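2 July 2018 — pegboard pick, shared workshop, Sostthorpe

Left arm back on after the bracket swap. Torqued all 8 finger plate bolts, two were finger tight. Not good, check the right side too.

Gultik driver dropped the bus again at startup. Power cycled, came up second go. Still on the old Watico supply, want to try the other one before blaming the cable.

Wrist cam offset was set to 419, should of been 32. Explains the hook misses from March. Changed it in the config, NOT in the launch file yet.

Target for now is the red and yellow screwdriver. Lift straight off the hook, then over to the basket. Scissors on the card later — the card swings. 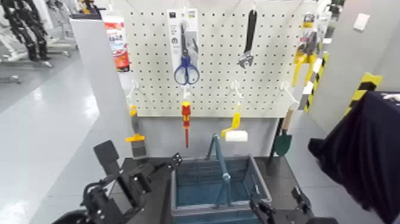
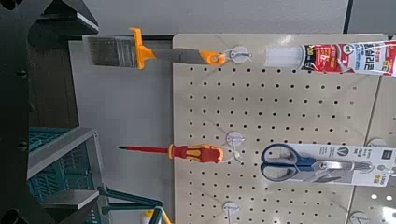
Log stopped at 1,006 lines, buffer full agian. Bump it.

To do:
launch file
right gripper bolts
put the Dvorak keyboard back on the other bench, keep typing rubbish into the terminal
slow the wrist down near the hooks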